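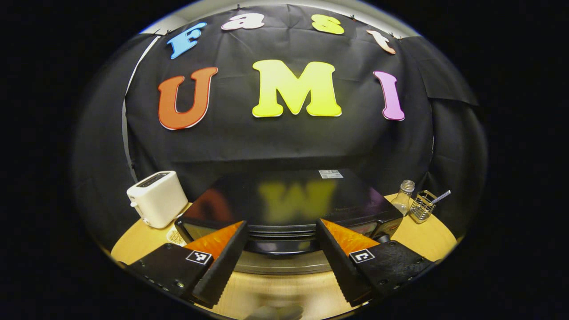

Foam letters on black cloth – pins, glue or tape?

rangel_m
Posted 17 Aug 2022

I'm putting up a sign for a table at the Skallildale open day. Thick foam letters, the puffy glossy kind, going on a plain black cloth behind the table. The cloth is 108 inches wide. The table has a toaster and a small microwave on it, so the letters have to sit high enough to clear the microwave. What are people using to hold the letters on? The cloth has to go back in the cupboard afterward without glue all over it.

pinboard4
Dressmaker pins from behind, two per letter, more on anything wide like an M. Push them in at a slant so they don't come through the front. No residue, and you can move a letter if the spacing is off.

Sânziana Lazăr
I'd skip pins if kids are going to be near it. They pull letters off. Hook dots work better for me. The stiff side sticks to the back of the foam, and on a fleecy cloth you don't need the other half. On smooth cotton you do, and then you're sewing or sticking something to the cloth, so check which one you have.

rangel_m
It's smooth. Cotton, I think, pretty thin.

pinboard4
Then pins. Thin cotton with hook dots will sag wherever the letter is heavy.

oldham_crafts
Disagree about the sag. The cloth sags because of how it's hung. If you only pin the top edge it will wrinkle whatever you put on it. Run a dowel through the bottom hem or clip a couple of weights on and it hangs much flatter.

Sânziana Lazăr
Agree on the dowel. Also iron it first. Black shows every fold line from storage, more so under hall lights.

tamsinb
Is the toaster going to be switched on? I wouldn't want cloth hanging right behind one. We were asked to leave a gap at Fistovcombe last November and had to shift the whole table forward.

rangel_m
Display only, nothing plugged in. I can still pull the table out a bit.

tamsinb
Fine then. I'd do it anyway in case somebody plugs it in to try it.

oldham_crafts
On the letters, lay the cloth on the floor and set them out before you fix anything. Put the big word in first and center it, then the small word over it. Mixed colors are fine on black. Yellow carries the farthest, so don't put it on a letter you want to play down. I had a purple set once and you couldn't read it from the door.

pinboard4
I'd hang it first and then place the letters. Cloth on the floor lies differently from cloth on a wall, and you end up redoing half of it.

oldham_crafts
Not if the dowel is in.

rangel_m
Going with pins and a dowel. I'll lay it out on the floor and check it again once it's hung. Does anyone know if the Eridix hook dots come off foam cleanly, in case I change my mind?

Sânziana Lazăr
I've only used the store ones. They took a bit of the surface with them, so try one on the back of a spare letter.

Recent topics
Round table, square cloth – what size?
Keeping a toaster cord out of sight on a display
Storing foam letters flat
Clamps or stands for a fabric backdrop
Skallildale open day: table list
Best black cloth that doesn't show lint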